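Revstead Farm Box: Questions About Your Produce

When will my box arrive?
Boxes go out from the Brondwood packing shed in the early morning and most are delivered by 10 a.m. If you live past the county line, look for yours by early afternoon. You'll get a text when the driver is one stop away.

Do I have to be home?
No. Tell us where to leave the box when you sign up, or change the spot later under Delivery Notes. A shaded porch or a garage is best from June through September. We can't leave boxes in apartment lobbies unless the front desk has agreed to it.

Can I choose what goes in?
Partly. The Standard box is packed for you and you can swap two items. The Pick box is all your choice, up to 28 dollars. The list opens at noon two days before your delivery and closes at 8 p.m. that same night.

What if I don't like something in the Standard box?
Mark it as a "never" in your account. We'll pack something else of the same value. You can have 5 nevers at a time.

Are the vegetables washed?
Root vegetables are rinsed to get the field dirt off. Everything else comes as picked, so wash it at home right before you use it. Greens and berries keep longer if they go into the fridge dry.

What should stay out of the fridge?
Tomatoes, winter squash, onions, garlic and potatoes. Keep potatoes and onions apart and out of the light. Peaches and plums can sit out until they give a little near the stem — then move them to the fridge.

My carrots came with the tops on. Should I leave them?
Cut the tops off the day they arrive, or the carrots will go limp. The greens are fine in soup or pesto if you use them in a day or two.

Something arrived bruised. What do I do?
Send a photo through the Help page within a day of delivery. We credit the item to your next box. There's no need to send anything back, and small marks on the skin that don't go through to the flesh are normal.

Do you take back the boxes and baskets?
Yes to the cardboard boxes, if they're flat and clean. Leave them out on delivery day. The Jodix storage baskets in our add-on shop are yours to keep.

Why are some items missing in the fall?
We buy from Liao Orchard and a few small growers near Brondwood, and a hard frost in October can end the warm-weather crops overnight. When that happens we fill the space with squash, cabbage or apples and note the change on your packing slip.

How do I pause or cancel?
Use the Schedule tab. Changes made before 8 p.m., two days ahead, apply to the next box. After that the box is already being packed and we have to charge for it.

How long do bell peppers keep, and does the color matter?
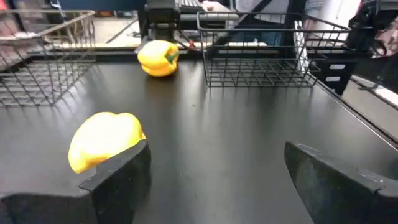

Bell peppers keep best whole, unwashed and in the crisper drawer. Green ones usually last longest because they're picked before they fully ripen. Red, orange and yellow ones are riper and sweeter, so use them first. If yours will be eaten in the next day or so, they're fine out on the table or in an open wire basket. Leave the stem in place until you cook, like the green one still set in the end of the yellow pepper lying on its side between the two black baskets. Cut peppers go in a covered container in the fridge for up to three days — after that, cook or freeze them.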